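3.2 Sample handling and storage

Water was collected at two sites, the tidal reach at Clellurness and the inner harbor at Calport, and filtered on the day of collection. Each sample was divided into 5 aliquots of 200 mL. Aliquots for nutrient analysis were frozen; those for dissolved organic carbon were acidified to pH 2 and kept in the dark. Storage racks were labeled by site and depth before filling, and the order of analysis was randomized within each site. Tubes in wooden racks (Figure 2a) were read at room temperature.
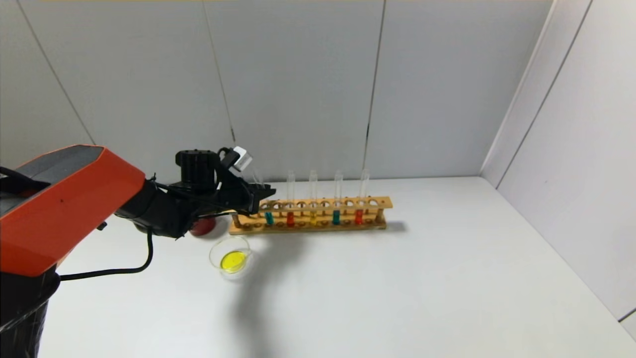

3.3 Absorbance and tracer dilution

Absorbance was measured at 360 nm against a filtered blank. Readings were corrected for baseline drift by subtracting the mean of the blanks run before and after each batch. Samples with a corrected absorbance above the linear range were diluted and read again, and the diluted value was used in all later calculations. The tracer was handled separately from the field samples to avoid carryover.

Figure 2. (a) Wooden test tube rack on the bench. (b) Clear plastic cup with yellow contents.
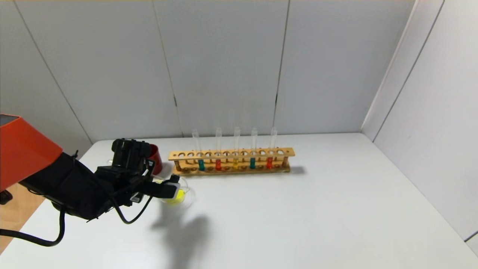

Dilution factors were entered by hand and checked against the balance log. Where the two disagreed, the log value was kept. A duplicate set was sent to Chiba and analyzed by Chie Hamada under the same protocol, with the site codes removed. Agreement between the two sets was assessed by paired differences, separately for Clellurness and Calport, as the harbor samples carried a much higher particle load and showed a wider spread in September.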